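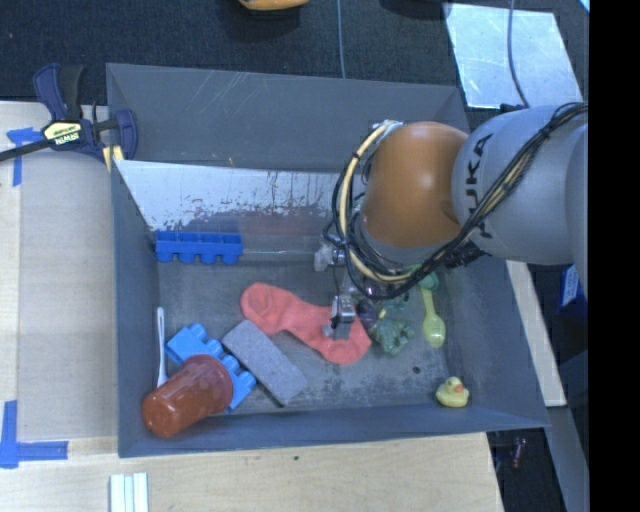 Figure 7.1 A coral-red sock in a dark gray bin.

Chapter 7
Where Do Socks Come From? Knitting, Yarn and the Shape of a Foot

I have a drawer at home that won't close, and the reason is socks. I've been teaching the introductory textiles course long enough that people now give me socks for every occasion, and I keep them all (even the itchy ones). So you'll have to forgive me if this chapter runs a little longer than the one on curtains!

We spent the last three chapters on woven cloth, where one set of threads goes over and under another set at right angles. Weaving is great for shirts and sheets. It is terrible for feet. A foot bends in the middle, sticks out at the back, and gets wider toward the front, and then you want to walk on it all day. Try wrapping a strip of bed sheet around your own foot and going up a flight of stairs and you'll see the trouble right away.

Knitted fabric handles this because it's made of loops. Pull on a loop and it changes shape — it gets longer and thinner, or shorter and fatter — and when you let go it tends to go back. Every loop hangs on the one before it, so a whole tube of them can stretch over your heel and then close up again around your ankle.

In Chapter 3 I asked you to keep a swatch of plain knitting. Go and find it. Pull it sideways, then pull it top to bottom. One direction gives a lot more than the other, and that's the direction we want going around the leg. Hold on to that swatch, we'll be cutting it up in Section 7.4.

A bit about how this chapter came together. Back in July I visited a small sock mill in Mesby run by Ottilie Pfister, who let me stand next to her machines and ask silly questions until lunch. Her oldest machine knits a tube on a ring of needles, and it's so loud that we mostly pointed at things. I came home with 35 pages of notes and a headache. Rupert Bachmann, who taught this course before me, read the first draft and crossed out most of the jokes. I put a few back.

What you'll find in this chapter:

7.1 Loops, courses and wales
7.2 Picking a yarn: wool, cotton, nylon and blends
7.3 Knitting a tube
7.4 Turning the heel
7.5 Closing the toe
7.6 Why socks wear out where they do

Section 7.4 is the hard one. The heel is where a straight tube has to turn a corner, and there are several ways to get it to do that, all of them confusing on paper. I'd read it once quickly, then again with needles in your hands. If you don't knit, a friend who does will be worth more to you than my diagrams.

Before you start

Take an old sock that you don't mind losing and turn it inside out. Look for the seam across the toes and run your thumb along it. Then look at the heel and see if you can spot the line where the stitches change direction. Make a quick sketch of both and label whatever you can. Don't worry about the proper names yet, "the bumpy bit" is fine for now, and you can come back and fix your labels when you've finished Section 7.5.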